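Week 2 notes: how furniture gets into a probate inventory

Right, so last week I got carried away with the wills and we barely touched the inventories, sorry! They're the lists neighbours drew up after a death, room by room, and I love them more than is sensible. We'll use the Brurbridge bundle, which has 33 of them, mostly farmers and a couple of widows from Clelby.

Start with the order of the rooms. The appraisers walked through the house and wrote as they went, so you can often follow them up the stairs. Bedchambers are where it gets fun, as small pieces with a drawer tend to be lumped in with "other lumber" (infuriating) unless there was money inside. 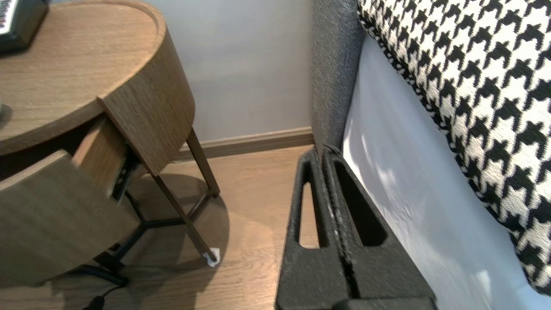 Hạnh Kim wondered whether we can trust the values at all, given that the appraisers were friends of the family. Fair point, and I'd say treat them as low. Compare prices within one list before you compare two houses.

For Saturday, please read the Lamwood list and pick out 10 items you can't identify. Spelling is wild, so say the words aloud! Bring your guesses, even daft ones. Khang Phùng has the spare glossary if yours has gone missing.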